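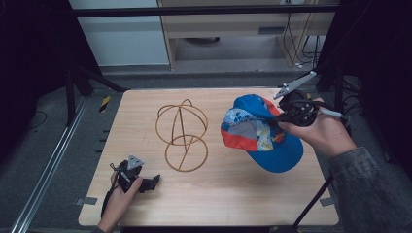

Ashour wants to know, before anything else, whether the left hand has to do something. It has come up in every review of this section, and Ashour says the old manual answered it in three different places with three different answers. The answer now lives in step 9 and nowhere else.

Section 4. Recording the cap-on-stand task

This section covers one recording session for the cap task in the Voruso study, using a pair of hand-held grippers. It assumes you have finished Section 3 (mounting, charging, clock sync) and that the clock sync passed. If you skipped Section 3 because it looked dull, it was, and you still need to go back.

What the study is after

The policy is trained on human demonstrations only. The question is how many demonstrations it needs before it can place a soft, floppy thing on an open wire form without knocking the form over. The Curotero baseline used 884 demonstrations. Our first training set used 553, after we threw out the ones that broke the rules below. The throwing out took longer than the recording, and that is how this section came to be written.

Before you start

1. Clear the tabletop of everything that is not part of the task. Coffee is not part of the task.

2. Stand the wire form on the table. It should rest on its ring base with no wobble. If it wobbles, turn it a little and try again. Do not bend it to fit. Every bent form becomes a new object as far as the model is concerned, and we already have more of those than we planned for.

3. Set the cap down within easy reach of the gripper you will pick it up with. Vary the spot from one take to the next. People believe they do this naturally. The position plots say otherwise.

4. Close and open each gripper fully, twice. The software uses this to find the limits of the jaw opening. A half-hearted squeeze gives you a half-hearted limit, and every width value in the session will be wrong by the same amount.

5. Check the finger pads. Brush off crumbs and lint. Replace a pad if it is peeling or if a piece of it has come away. A little wear at the edge is fine.

Caution: Do not clean the pads with solvent. It softens the glue, and the pad will leave with the cap.

Recording a take

6. Begin with both grippers open and in view of the head camera. Hold still until you hear the tone. The tone is short and easy to talk over, so don't talk.

7. Grip the cap and lift it. Brim, crown or rim will all do, and we want some of each. What we don't want is the cap pinched so deep in the jaw that the wrist camera sees only cloth.

8. Bring the cap over the form and lower it. Take your normal speed and subtract some. Operators get faster through a session, and by the last batch the motion is a throw with good manners.

9. The left gripper stays in the take. It may steady the form, help settle the cap, or wait near the table edge. All three are valid. Choose what the take needs and then commit to it — a left hand that starts toward the form, thinks better of it and goes home teaches the policy to do exactly that. We have watched it do so at length.

10. Open the jaws, back away, and hold both grippers clear of the form until the second tone.

Note: A dropped cap is a good take if you pick it up and finish. Mark it "recovered." A knocked-over form is a failed take. Mark it "failed" and keep the file. Deleting it makes your numbers look nice and ours look strange.

What the wrist camera should see

Play back one take from each gripper before you record a full batch. The head camera shows what you meant to do. The wrist cameras show what the policy will have to work with, and the two can be far apart.
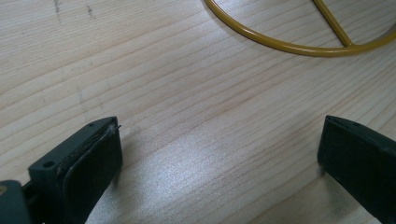

Figure 4-2. Wrist view, jaws open. Both fingertips are visible, with part of the yellow wire at upper right.

11. Check that both fingertips appear at the bottom of the view when the jaws are open. If only one shows, the camera has turned in its mount. Go back to Section 3.

12. Look at the glare. A bright patch on the wood between the fingers is acceptable as long as you can still make out the edges of both. If a fingertip melts into the patch, move the lamp. Tilting the gripper to dodge the light fixes the picture and spoils the motion.

13. Check that the wire form comes into view at some point in the approach. It need not be there the whole time, and it need not all fit.

Batches and breaks

A batch is 32 takes. Stop after each one, put the grippers down and shake out your hands. In the Vusberg pilot, one operator recorded 186 takes in a single sitting. The later takes were smooth, quick and nearly identical, and the policy trained on them could place a cap from one starting position only. It was very good at that position.

14. At the end of each batch, move the form to a new place on the table and turn it. Write the batch number on the log sheet.

15. Upload before you unplug. The upload bar stops near the end for a long while and looks dead. Leave it alone.

If the upload does fail, see Section 7, "Recovering a session." Do not re-record the takes from memory and give them the old numbers. The clock data gives this away at once.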